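Library's brick room to open weekday afternoons

WEMTHORPE, October 21, 2018 -- The Wemthorpe Public Library will keep its building-brick room open on weekday afternoons through March, the library board decided at its last meeting. Until now the room on the lower level could be used only on Saturdays.

The longer hours start the first week of next month. Doors will open at 2 p.m. and close at 5 p.m. There is no charge and no library card is needed, though children under eight must come with an adult.

The first pattern on the winter list is called Stairs. It uses four bricks on a gray baseplate, two red and two blue, placed so that each one sits lower and farther right than the one before it.
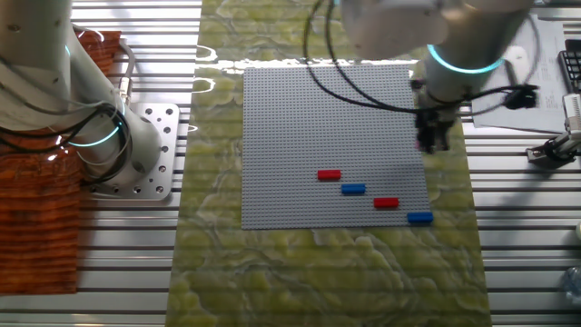
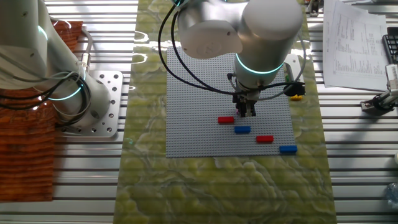

The four-brick Stairs pattern on a gray LEGO baseplate, with the colors running red, blue, red, blue.

Yurani Villanueva, who runs children's programs at the library, said Stairs was put first on the list so that a child who has never used a baseplate can finish something in a few minutes and move on to a harder one.

"Four bricks does not sound like much," Villanueva said. "But you have to look at where the first one goes, and then you have to look at where the second one goes compared to the first. A lot of kids put all four down in a row and then go back and fix them."

In the pattern all four bricks lie the same way, with the long side running across the plate. The last blue brick goes at the lower right and hangs slightly over the edge of the baseplate. Villanueva said parents have asked whether that brick was meant to be moved over. It stays where it is. The card for Stairs will have a note saying so.

The winter list has 144 patterns in all, each printed on its own card. The cards are kept in order in a file drawer next to the door. Stairs and the other early patterns use only a few bricks and one plate. Those toward the back of the drawer take up most of a plate and can need an hour or more. The last group of cards calls for two plates side by side, and those are meant for children 10 and older or for families working together.

Builders may take one card at a time. When a pattern is done, the card goes back in the drawer and the bricks go back in the bin they came from. Finished patterns can be left on a plate until closing, when all plates are cleared for the next day.

The room has been in use since the library moved its magazines upstairs. It was first opened as a place for families to wait during story time, with a single bin of donated bricks. Attendance grew enough last winter that the library began turning people away on Saturday mornings, when there were not enough baseplates for everyone who came.

Money for the change came from a gift by Solheim Hardware, which has a store on Mill Street. The gift paid for new bins, shelving and 200 baseplates. The store also gave a set of rolling carts so the bins can be moved to the meeting room on days when the lower level is booked for something else.

The board voted 5 to 2 in favor of the added hours. The two members who voted no said they supported the room but wanted to wait until the budget for the coming year was settled. Staff time for the weekday hours will come out of the current programs budget, and the board will look at the cost again in March before deciding whether to go on.

Sorting has been the main problem with the room so far, according to a short report Villanueva gave the board. Bricks are returned to the wrong bins, and small pieces end up under the shelves or mixed in with the larger ones. Under the new setup, bricks are sorted by color first and then by length. Small and odd pieces go in shallow trays on the lowest shelf.

The pattern cards were made with that system in mind. Each card lists the color and length of every brick it needs, in the order they are placed, so a builder can collect them before sitting down. The drawing on the card is printed at the same size as the plate. A child who is not sure of a spot can lay the card next to the work and compare the two.

Villanueva said she tried out the cards in the spring and summer with two after-school groups, from Dranon Elementary and the Flonov Street center. Several cards were redrawn afterward. On the early versions the studs were left off to keep the picture simple, and children had trouble telling how far over a brick should go. The studs were put back in.

"They wanted to count," she said. "If the studs aren't on the card, there is nothing to count."

Color was changed on some cards as well. An early version of Stairs had four bricks in four different colors. Using two colors in turn made it easier for younger children to tell which brick came next, Villanueva said, and it meant that more people could work on the same card without running out of a color.

The weekday hours will not be split by age. Saturday mornings will still be set aside for families with children under five, with the larger bricks brought out and the small trays put away. Saturday afternoons are open to everyone.

Groups of more than six should call ahead. School groups can book the room before 2 p.m. on Tuesdays and Thursdays, when it would otherwise be closed. A teacher or group leader may ask for a set of cards in advance, and staff will have the bricks for those cards pulled and ready.

The library will also lend cards starting next month. Up to three may be checked out for two weeks by anyone with a library card. Bricks and baseplates will not be lent. Many of the early patterns can be built with pieces families have at home, Villanueva said, and a different color will do if the right one is not on hand, as long as the order stays the same.

Adults may use the room too. A small number of regulars already come on Saturdays without children, and Villanueva said the weekday hours should suit them better. One of them has offered to draw more of the two-plate patterns for next year's list.

Anyone can hand in a pattern for that list. Blank cards are at the front desk. A pattern should fit on one or two baseplates, use only bricks from the bins, and have the placing order written out in full. The name of the person who made it will be printed on the back of the card if it is used. Blank cards have to be returned by the end of March.

Donations of used bricks are being accepted at the front desk during regular hours. They should be clean and dry, and in a bag or a box with a lid. The library is most in need of plain rectangular bricks in red, blue and yellow. It cannot use motors, battery packs or pieces that are cracked.

The lower level can be reached by the stairs inside the main entrance or by the elevator near the book return. Strollers may be left in the hallway outside the room. Food is not allowed in the room, but there are tables in the hall, and water bottles with lids are fine.

If schools close early for snow, the room will close too. Notices will be put on the library's front door and on its phone recording.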